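The Second Pair of Hands

The spring I was put in charge of the equipment budget at Tenero, I was given a drawer with a sticky runner, a calculator with a faded seven, and a request for a second robot. The request was one page long. I had it on my desk from April until the leaves came down, and I grew fond of it the way you grow fond of a cat that isn't yours.

There was $1862 left in the line for small parts, you see, and everybody wanted a piece of it. Skonby had quoted us $546 for spare fingertips, and Caldeira wanted $300 just to ship a set of sleeves (sleeves, like for a coat!). So one afternoon I took my one page and went down to the carpeted room to look at what we already owned.

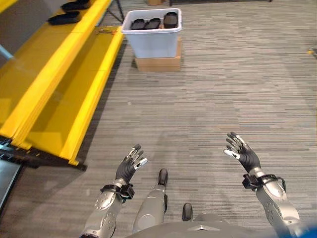 Both hands up, beside the yellow rack.

I stood there longer than I meant to. My grandmother used to hold her hands up just so before she started on the bread, fingers wide, and I thought of her kitchen in Cumgate and of how she kept her money in a tea tin and never once bought the cheap flour. I crossed out a line on my page, and then I wrote it back in.
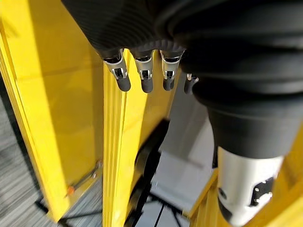 Fingers over the yellow frame.

Upstairs again, I moved $200 out of office chairs, my own included, and put it toward the fingertips. The second robot I left where it was, at the bottom of the page, with a small question mark in pencil. Then I dated the sheet October 27, 2018, and went to find somebody who would sign it before the building closed.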